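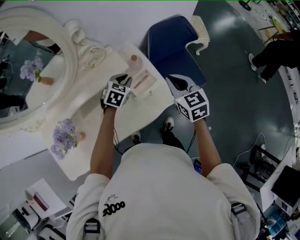

두피를 만지는 사람들, 플레르노트데일의 작은 골목에서

머리를 감겨 주는 손만으로 그 미용실의 실력을 알 수 있다고 믿는 사람이 있다. 플레르노트데일(Flernotdale) 시장 뒤편에서 두피 관리실 '셀베르그(Selberg)'를 운영하는 세페르 로스타미(Sepehr Rostami)다. 커트 경력이 꽤 긴데도 그는 요즘 가위를 거의 잡지 않는다. 손님이 오면 우선 의자를 눕히고, 목 뒤에 수건을 받치고, 물 온도를 손목으로 잰다. 그러고는 한참 말이 없다.

처음 갔을 때는 그 침묵이 조금 어색했다. 미용실이라면 으레 이어지는 대화, 휴가는 다녀왔느냐, 앞머리는 어떻게 할 거냐 하는 말이 하나도 없었으니까. 그런데 3분쯤 지나자 어깨가 스르르 내려갔다. 관자놀이에서 정수리로, 다시 귀 뒤로 돌아오는 손가락의 속도가 어찌나 일정한지 하마터면 그대로 잠들 뻔했다!

로스타미는 두피를 '얼굴의 연장'이라고 부른다. 얼굴에는 크림을 바르고 자외선 차단제까지 챙기면서 바로 위로 이어진 피부는 왜 내버려 두느냐는 얘기다. 듣고 보니 나도 그랬다. 샴푸는 욕실에 있는 걸 아무거나 썼고, 겨울이면 가렵다고 손톱으로 긁었다. 그는 내 정수리를 잠깐 들여다보더니 웃으면서 손톱부터 깎으라고 했다.

기본 코스는 빗질로 시작한다. 마른 머리를 끝에서부터 조금씩 풀어 올라가는데, 이 과정만 10분이 걸린다. 그다음이 미온수 헹굼, 그다음이 거품이다. 샴푸는 손바닥에서 충분히 거품을 낸 뒤 두피에 올리고, 머리카락 쪽은 흘러내리는 거품으로만 씻는다. 마지막 헹굼은 감는 시간보다 길다. 집에서 따라 해 봤더니 이게 제일 어렵다. 이만하면 됐겠지 싶을 때 물을 조금 더 틀어 두는 일 말이다. 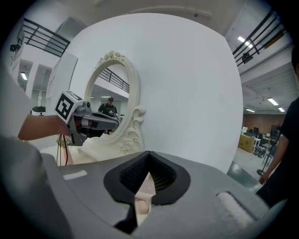

골목 안쪽으로 더 들어가면 '코디아(Kodia)'가 나온다. 이곳은 빗 가게이면서 빗을 고쳐 주는 집이기도 하다. 빠진 솔을 갈고, 금이 간 손잡이를 다듬는다. 선반에는 굵기가 다른 빗이 800개 넘게 걸려 있어서 구경만 해도 오후가 금방 간다(나는 그렇게 두 번이나 점심을 걸렀다). 곱슬머리에 맞는 빗, 젖은 머리에만 쓰는 빗, 아이 머리를 땋을 때 가르마를 타는 가느다란 꼬리빗까지, 이름을 물어보면 주인이 하나씩 꺼내서 손등에 대 준다. 손등에 닿는 느낌이 아프면 두피에도 아프다고 한다.

여기서 산 돼지털 브러시를 자기 전에 쓴 지 한 달이 되어 간다. 극적인 변화 같은 건 없다. 다만 빗는 동안 휴대폰을 내려놓게 됐고, 그 시간이 꽤 좋다. 머리가 긴 친구에게도 권했더니 자기는 빗보다 그 골목이 더 마음에 든다며 주말마다 간다.

빗 가게 맞은편의 '쉬(Hsu)'는 허브 우린 물을 파는 찻집인데, 마시는 것과 헹구는 것을 나란히 판다. 로즈메리와 쐐기풀을 우려 식힌 물을 유리병에 담아 주고, 샴푸 뒤에 두피에 천천히 부으라고 알려 준다. 향이 정말 근사하다. 비 온 다음 날의 밭 냄새 같다고 할까, 욕실 문을 열어 두면 거실까지 은근하게 번진다. 냉장 보관으로 이틀이 한계라서 한꺼번에 여러 병을 사지는 못하게 한다. 나는 욕심을 부리다가 한 병을 돌려놓고 왔다.

세 가게는 서로 손님을 보내 준다. 셀베르그에서 관리를 받고 나오면 로스타미가 코디아에 가서 어떤 굵기를 찾으라고 쪽지에 적어 주고, 코디아에서는 목이 마르면 쉬에 들르라고 한다. 그 쪽지가 재미있다. 처방전처럼 딱딱하지 않고 '가운데 줄, 왼쪽, 너무 뾰족한 건 말고' 하는 식이다. 나는 아직 지갑에 넣고 다닌다.

로스타미에게 앞으로 뭘 더 하고 싶은지 물었더니 6월에 작은 강습을 열 생각이라고 했다. 주제는 '가족 머리 감겨 주기'. 부모님이나 어린아이의 머리를 집 세면대에서 편하게 감기는 법을 둘씩 짝지어 배우는 자리다. 그는 어릴 때 할머니가 대야에 물을 받아 머리를 감겨 주던 저녁 이야기를 오래 했다. 물을 붓기 전에 꼭 이마에 손을 대서 눈으로 흘러내리지 않게 막아 주셨다고, 지금도 손님 이마에 손을 댈 때면 그 생각이 난다고.

나는 어머니와 함께 신청할 생각이다. 어머니는 머리는 미용실에서나 감겨 주는 거라며 손사래를 치시지만, 코디아에서 사다 드린 빗은 벌써 화장대 맨 앞에 놓여 있다.

셀베르그는 예약제이고 점심시간에는 문을 닫는다. 코디아와 쉬는 그냥 가면 된다. 시장 주차장이 좁으니 버스로 가는 편이 낫고, 정류장에서 내려 생선 가게를 끼고 돌면 골목 입구가 보인다.

2026년 1월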